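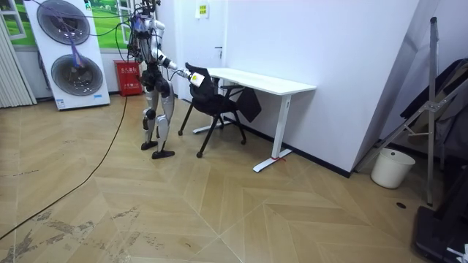
My first slicer profile was called "Marty", after the bloke who sold me the printer, and it was terrible. Everything came out stringy, and I blamed the filament for 3 months.

What I should've done was learn the settings one at a time. These days I print a little tower at 200 degrees, look at it under the lamp, and go up or down from there. Same with speed – I sit at 60 millimetres a second for anything that has to fit something else, and let it rip on the rough stuff.

Gerasimos Drakos, who writes the Hikedbridge plugin for organising profiles, reckons I'm a dinosaur. He has 242 of them! One for every colour, practically (he keeps his greys apart, and swears they flow differently). I've got five, and I still pick the wrong one when I'm tired.

I did borrow one of his tricks, though. Put the nozzle size first in the profile name, then the material, then whatever you like. Mine finally sort properly, and Marty's been renamed.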